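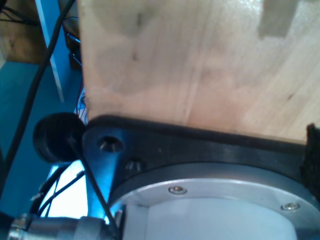

The trouble with bare wood

By Blažena Brabec
9/4/20

I have been told three times this year that unfinished wood "ages beautifully." Twice it was somebody selling me unfinished wood, and the third was my brother-in-law, who had just paid for a lot of it.

I don't believe it. Old oak that has been waxed every winter ages beautifully. So does a walnut desk with a hundred years of elbows on it, under a coat of shellac. Pale, light-colored wood with nothing on it gets dirty. It picks up gray smudges from hands and small dark specks from who knows where, and you can't wipe them off with a cloth, as you could with almost any other surface in the house. You can sand them off. Then you have a pale patch on a pale board, and it's the wrong pale.

The shelf I bought from Votico cost $776. It came with a leaflet on thick cream paper that spent most of its length on forests and had one line about care: "Allow the surface to develop its own story." I called the store in Plindcombe and asked what I should do about fingerprints. The man was very pleasant. He said the fingerprints were part of the story. I asked whether the story could be returned, and he said there was a 65-day window but the piece would need to be in original condition. So the marks are character until you want your money back, and then they are damage.

I'd have more patience if the stuff were cheap. For most of the last century, bare pale wood was what you put in the garage. My father's workbench was bare, and so were the crates in the cellar, and he would have laughed at anyone who admired the grain. It made sense there. If a board got ruined, he turned it over. If both sides got ruined, it went in the stove. Leaving off the finish was a way of saying that the thing was going to be used hard and didn't matter much.

Now the finish is left off and the price goes up. Somebody has saved themselves two coats of oil and a day of drying time, and I'm asked to admire their restraint.

The other half of the fashion is the hardware. Everything has to have black metal and visible screws. We are supposed to take this as a sign of good faith: look, nothing hidden, you can see how it's held together. I do like a screw I can get at. A thing that comes apart can be fixed, and I've thrown out enough glued chairs to know what the alternative is like. But plenty of what I see in stores has the look without the use. I took the 11 screws out of my shelf last October, expecting it to come down flat so I could move it upstairs. It stayed up. The joints underneath were glued, and the screws were doing very little besides being seen.

Weidong Lu, who has been repairing furniture in Cletotthorpe for longer than I've been buying it, thinks I'm too hard on the wood and not hard enough on the glue. His view is that a raw surface is fine if you treat it as raw. Oil it yourself the day it comes home, before you've put so much as a cup on it, and do it again in a few months. He charges very little for this and says hardly anyone asks. They come in two years later with a ring on the top and want to know if it can be made new. He can make it thinner, he tells them.

I accept his point, with one objection. If the thing needs oil on the first day, the people who made it should have put the oil on, or at least put a sentence about it in the leaflet where the forests were. We don't sell raincoats and leave the customer to work out the waterproofing.

There are people who really do like the marks. I've sat in kitchens where every stain had a birthday party attached to it, and I'd never tell those people to reach for the sandpaper. They mostly got there with an old table they already owned. What I distrust is being sold the same feeling in advance, at a markup, on a board that hasn't been anywhere.

My shelf is upstairs now. It took two of us, and it went up the stairs in one piece, glue and all, leaving a long scrape on the wall. I've oiled it. The smudges that were there before the oil are still there, a little darker.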